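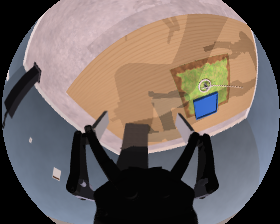

Plateau rose moucheté, panneau en bois brun clair posé dessus

Assistance > Mes demandes > Compte et synchronisation > Bibliothèque de matières

Bonjour, c'est encore moi, pour la bibliothèque de matières qui ne se synchronise plus entre Zonon et mon compte Stellow. Je reprends tout depuis le début comme vous me l'avez demandé, désolée si c'est un peu long !

Je fais de la déco pour de petits cafés et j'ai dans Zonon 80 matières perso, surtout des pierres et des bois. Depuis la mise à jour, 53 seulement remontent sur Stellow. Les autres restent avec le petit sablier à côté du nom, et le journal affiche « délai dépassé » sans plus de détail (vous pourriez en mettre un peu plus, franchement).

Ce que j'ai essayé, dans l'ordre :

Déconnexion puis reconnexion du compte. Rien.

Vidage du cache, redémarrage. Le sablier a disparu pendant le démarrage, j'y ai cru, et il est revenu dès l'ouverture de la bibliothèque.

Partage de connexion avec mon téléphone, pour écarter la box. Pareil, donc je pense qu'on peut laisser mon opérateur tranquille.

Désinstallation complète et réinstallation. J'y ai perdu mes raccourcis clavier au passage, ce n'est pas dramatique mais un avertissement aurait été sympa.

Réponse de Nuno Loureiro reçue le 2021-07-15 : il me demande de regarder si les noms bloqués contiennent des accents. Alors oui ! « Grès rosé », « Chêne fumé », « Érable clair »... J'en ai renommé trois sans accent et elles sont parties tout de suite. Par contre « Matić sable », qui a pourtant un c bien bizarre, était déjà passée sans problème, donc je ne comprends pas tout.

J'ai renommé le reste à la main hier soir, en presque 20 minutes. Tout est monté sauf une, « Onow lilas », qui n'a aucun accent. Je l'ai supprimée puis recréée, même message. Je peux vous envoyer le fichier si ça vous aide, dites-moi juste par où, le formulaire me refuse les pièces jointes.

Autre question tant que j'y suis : est-ce que je pourrai remettre mes accents un jour ? Mes clients voient ces noms sur les devis, et « Chene fume », ça fait un peu négligé. J'ai un gros dossier à rendre en août et j'aimerais bien que ce soit propre d'ici là.

Je laisse le ticket ouvert pour « Onow lilas ».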